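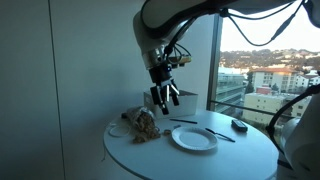 Who has to clean up when snacks get spilled on the shared table?

Whoever opened the bag, under a new house rule at the Cadwaladr Building. If the bag was already open, it falls to whoever ate from it last.

CLENOLARD, 2021-11-28 - Tenants on the second floor of the Cadwaladr Building have agreed on a written snack policy, ending a disagreement that began in May with a handful of crumbs and went on to produce more email than the roof leak did.

The policy is one page long. It covers the round white table by the window, which belongs to no tenant in particular and has been treated that way. It says what may be left on the table (food that is closed), what may not (food that is open, and anything with a cord) and what to do with broken pieces that are too small to serve and too big to ignore.

Those go on a plate. This was the hardest part to settle.

"We had people who felt that a snack on the bare table was still a snack," said Gleice Leite, office manager at Omel, the largest of the four tenants on the floor. "And we had people who felt it became trash the second it touched down. There wasn't a lot of room in the middle, and I had to sit there."

Leite wrote the first draft in the spring after the building sent all of the tenants a joint bill for $829. The bill was for a deep cleaning of the carpet in the common area, 2,000 square feet of it, and it came with a note saying the cleaners had found "food matter of a crunchy type" well beyond the table. One tenant, the bookkeeping firm Drarnetti, replied that its staff ate only soup. Omel replied that soup was also mentioned in the note, on the back.

The bill was split evenly in the end. The soup was not discussed again until October.

Much of the trouble comes from the bags. Crunchy snacks in clear plastic are a favorite on the floor, bought big and put out for everybody, and a bag like that doesn't stand up once it's half empty. It lies down with its mouth open and lets go of whatever is nearest. A clip helps if the clip is on the open end. The policy spends a full paragraph on clips, including the sentence "A clip next to the bag is not closing the bag," which Leite said was aimed at one person, who knows.

There is also a paragraph on plates. Paper ones are allowed, and so are real ones, as long as real ones go back to the kitchen by the end of the day. A plate put out with nothing on it counts as an invitation. A plate with only broken pieces on it counts as up for grabs until 3 p.m., after which the pieces may be thrown away without asking. An early version had the cutoff at noon, and people who take a late lunch objected in terms Leite described as "surprisingly legal."

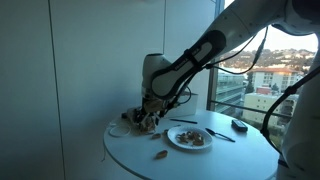 Spoons were nearly left out. The first draft said that dry snacks should be taken by hand, one piece at a time, and several people wrote back to say that this was worse than the crumbs. The version that passed calls for a spoon to be kept with any plate of loose or crumbly food. It does not say who supplies the spoon. Drarnetti has offered one of its soup spoons, and the offer was taken in the spirit in which it was probably meant.

Pens get a line of their own as well. People carry them over to sign for deliveries and then leave without them, so the table has become the place on the second floor where you go to find a pen. Nothing in the policy stops this. It asks only that pens not be used for stirring.

Small boxes were harder. A closed box on a snack table looks like it holds a treat, and people open it, and sometimes it's somebody's mail. Boxes may now stay on the table for one business day, toward the back, with a name written on the lid. A box without a name may be opened by anyone. A box without a name that turns out to have cookies in it is, in the words of the document, "a matter for the conscience of the finder."

Not everyone is pleased. A short reply from Drarnetti, sent to the whole floor, asked whether a ring-shaped snack that rolls off the table and under a chair belongs to the person who dropped it or to the person in the chair. Leite said she will look into it. She also said she has a job, in logistics, and would like to get back to it at some point this year.

The building's owner stayed out of the talks and has promised only to replace the trash can, which stood on the far side of the common area from the table. Tenants had asked for it to be moved closer. The owner looked into moving it and decided on a new one instead, to be delivered in the new year, and until then the old can stays where it is. Several people have moved it anyway. It keeps getting moved back.

Fines were proposed and dropped. So was a sign-up sheet for wiping the table, which ran for a few weeks over the summer and was filled out almost completely in the handwriting of one person, using everyone's initials. The tenants did agree to put money into a joint cleaning fund of up to $1,000 a year, to be spent on the carpet first, then on paper towels, and on snacks only if there is anything left.

That last part passed with no objections.

The new rules have been in effect for a short while, and results are mixed. Leite said the emails have slowed down. The crumbs have become, if anything, better organized, with more of them reaching a plate and fewer getting as far as the copier. There is still the occasional golden chunk sitting at the edge of the table with no plate under it and no one near it, and Leite has stopped asking about those.

"I pick it up, I throw it out, I wipe the spot," she said. "It takes less time than writing the reminder."

Copies of the policy are available at the Omel front desk. A copy was also left on the table itself, but it was used to carry pretzels to a meeting and has not come back.

The tenants will review the rules in May. Drarnetti has asked for soup to be on the agenda.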